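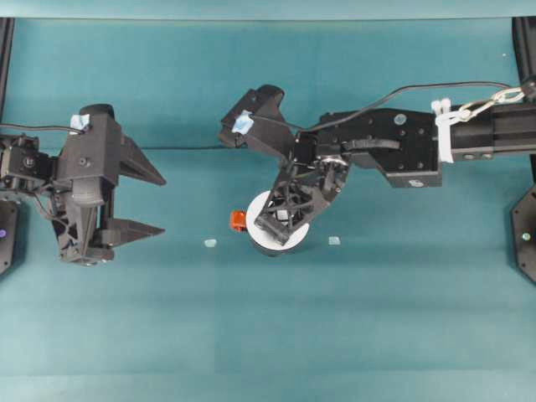
Will voters in Otier County still have to show proof of address before the spring election?

The county has suspended the requirement for anyone already on the voter rolls, but it still applies to people registering for the first time.

4 Jan 2023

Otier County has suspended a rule that would have removed residents from the voter rolls if they failed to return a proof of address form, two weeks after election officials told residents that the program would go ahead as planned.

The decision was announced in a written statement from the county elections office. It applies to 3,916 registered voters who were mailed the form in the fall and did not send it back. Under the original schedule, their registrations would have been marked inactive at the end of January.

"No registration will be changed solely on the basis of an unreturned form," the statement said. "Voters who received a second notice do not need to respond to it."

The announcement left several questions open. The county did not say whether the program had been canceled or only delayed, and a page on its website describing the January deadline was still available hours after the statement was released. The office later added a line at the top of the page directing readers to the new guidance.

The address check was approved last year as part of a wider update of county election records. Supporters on the county board said the rolls contained outdated entries and that the cost of mailing ballots to old addresses had grown. Opponents said the form was confusing and was likely to affect renters and students more than other groups.

Most of the complaints came from Ukadetti, the largest town in the county, where 414 residents told the elections office that they had never received the first notice. Many of them live in apartment buildings where unit numbers were missing from the mailing list. The town government asked the county in December to stop the process until the list could be reviewed.
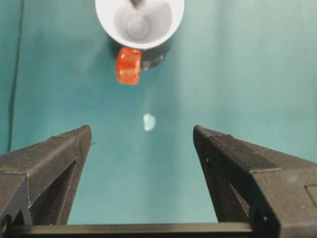
The notices were printed and mailed by Adomaitis, a contractor based outside the county. In a short statement, the company said it had used the address file supplied to it and had reported a number of incomplete entries before mailing began. The county confirmed that it had received that report and said it was looking into how it was handled.

The address file was produced by Trendis, the records system the county adopted when it replaced its paper card index. County officials said the unit numbers were present in the system but were left out when the file was exported. They said there was no sign that any voter's record had been altered or lost, and that the export setting has since been corrected.

A group of Ukadetti tenants had asked a county judge to block the program. A hearing was scheduled for later in January. Lawyers for the group said they would not withdraw the request until the county confirmed in writing that the removals would not resume before the election. The county's legal office said it would respond to the court by the date already set and declined to comment further.

Members of the county board were divided over the change of course. The board's majority said in a joint statement that it continued to support regular checks of the rolls and expected the program to return after the election with a revised form. The minority called for a public vote on whether it should return at all, and objected that board members had learned of the suspension from the elections office's website. The matter has been placed on the agenda for the board's next meeting, which is open to the public.

State law allows counties to check addresses by mail but bars them from removing voters in large numbers shortly before an election. The two sides disagree on whether marking a registration inactive counts as a removal. Inactive voters in the county may still cast a ballot in person after signing a statement of residence, but they are not sent a ballot by mail.

The spring election will fill four seats on the county board and decide a school funding measure in Ukadetti. Voting will take place at 40 locations, the same number as last year. Early voting sites will be listed once leases for two of the buildings have been signed.

New voters must register at least 35 days before the election and provide one document showing a current address, such as a utility bill, a lease or a bank statement. Registered voters who have moved within the county may update their address by mail or at the elections office in Otier during regular business hours. Residents who are unsure of their status may check it by telephone or on the county website.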